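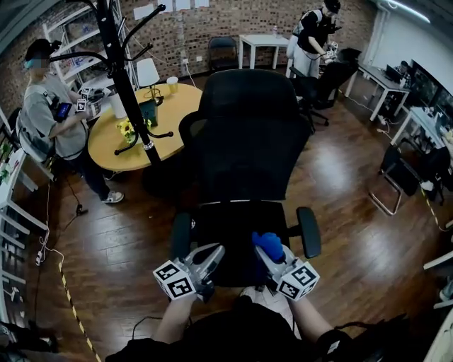

Every January somebody sends me the same advice: buy a better chair and your back will sort itself out. My back has heard this before. I have worked from the spare room since November, in a village called Jumham where the bus comes 2 times a day, and in that time I have read more about lumbar support than any adult should.

The Prallo website says its customers report up to 40 per cent less discomfort. Less than what? Measured how? I wrote to ask and got a voucher. The thing costs 300 pounds before delivery, and the returns page is longer than the guarantee.
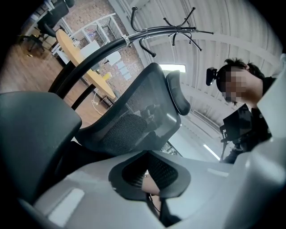 Haruna Sakamoto
2020-01-17

My sister Nina swears by hers. She also took up swimming the same month, and stopped driving to Bulwood and back for work, so I'm not sure the chair deserves the credit. When I said so she told me I was being difficult. Maybe — but if you change three things at once you can't go handing the medal to the dearest one.

What I'd like to see is a plain trial. Give half the people a posh chair and the other half an ordinary one with a nice new label, and ask them all again in a year. I suspect the label would do rather well.

For now I get up when the kettle needs filling and walk as far as the post box after lunch. My back still grumbles by four o'clock. I haven't used the voucher.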